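Ligue fantasy entre collègues : que faire d'un joueur qui abandonne son équipe en cours de saison ?
Forum d'entraide > Sports fantasy > Commissaires de ligue

prurden_fc
Bonjour à toutes et à tous, et merci d'avance à ceux qui auront la patience de me lire jusqu'au bout, je sais que je fais toujours trop long !

Je m'occupe depuis deux saisons d'une petite ligue de football fantasy, la ligue Saton, montée avec des collègues et quelques anciens de la boîte. On est peu nombreux, l'ambiance est bonne, on se chambre gentiment le lundi et tout le monde (enfin, presque) prend plaisir à régler sa composition avant le coup d'envoi. Sauf que cette année, l'équipe Skonov est à l'abandon. Son propriétaire n'a pas touché à son effectif depuis 6 journées. Il aligne encore deux blessés de longue durée, et un attaquant qui a changé de club entre-temps !

Au début on en riait, et puis les autres se sont mis à râler, et je les comprends. Ceux qui l'ont rencontré récemment ont pris des points faciles, alors que ceux qui l'ont joué en début de saison sont tombés sur une équipe en pleine forme. L'équipe Diệp, qui est 2e au classement et qui a perdu contre lui à la première journée, le vit particulièrement mal. Je lui ai écrit deux fois, il m'a répondu « oui oui je m'en occupe jeudi », et puis plus rien.

Est-ce que je peux le remplacer en cours de route ? Est-ce que je gère son équipe moi-même, alors que je joue aussi ? Notre règlement tient sur une demi-page et ne prévoit rien du tout. Je voudrais surtout ne fâcher personne, on déjeune tous ensemble !

Skonovite
Remplace-le et puis voilà. Chez nous, après deux compos oubliées, c'est dehors. Ça râle une semaine et on n'en parle plus.

tribune_nord_2444
Bonjour prurden_fc, et rassure-toi, question longueur tu as trouvé ton maître !

J'ai vécu la même chose il y a quelques années et j'ai commis à peu près toutes les erreurs possibles, alors autant que ça serve. La première, c'est d'avoir voulu gérer moi-même l'équipe abandonnée. Je t'assure que je le faisais de bonne foi, je mettais les meilleurs joueurs disponibles, mais le jour où « mon » équipe fantôme a battu mon rival direct pour la qualification, tu imagines bien les messages que j'ai reçus... Même en étant parfaitement honnête, tu ne peux pas être des deux côtés, et tu vas te gâcher la saison.

Si ta plateforme propose la composition automatique d'après les projections, active-la dès maintenant sur cette équipe, et préviens tout le monde dans le même message. C'est un peu bête comme système, ça te laissera parfois un défenseur très moyen sur le terrain, mais au moins personne ne décide à la place de personne. Pense aussi à bloquer les échanges avec cette équipe, et à interdire qu'on libère ses bons joueurs. 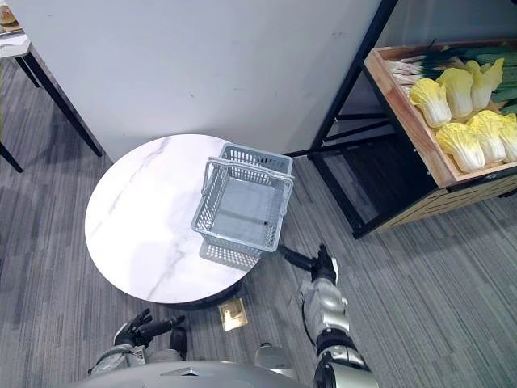 Ensuite, écris une dernière fois au propriétaire, en privé et gentiment, avec une vraie échéance. Les gens ont parfois des soucis dont ils ne parlent pas, un déménagement, un bébé, un travail qui déborde, et ils n'osent pas dire qu'ils veulent arrêter. Chez moi, il a été soulagé qu'on lui tende la perche ! Il est d'ailleurs revenu l'année suivante et il a fini devant moi, l'ingrat.

S'il te dit qu'il arrête, ou s'il ne répond pas, propose la place à quelqu'un d'extérieur, qui reprend l'équipe telle quelle, avec ses points et son classement. Pas de nouvelle draft, pas de résultats corrigés après coup - c'est dur pour l'équipe Diệp, mais si tu rouvres un match, il faudra tous les rouvrir.

Et pour la saison prochaine, ajoute une ligne au règlement et fais-la voter avant la draft. Je te recopie la nôtre, sers-toi : « Toute équipe alignant un joueur blessé ou au repos deux journées de suite reçoit un rappel ; à la troisième, elle passe en composition automatique. » On n'a eu à l'appliquer qu'une fois.

Bon courage, et redis-nous comment ça s'est passé !

prurden_fc
Merci à vous deux ! La composition automatique est activée et le message est parti ce matin à 9 h. Je lui laisse jusqu'à jeudi soir, et j'ai déjà une collègue du deuxième étage qui serait ravie de reprendre l'équipe.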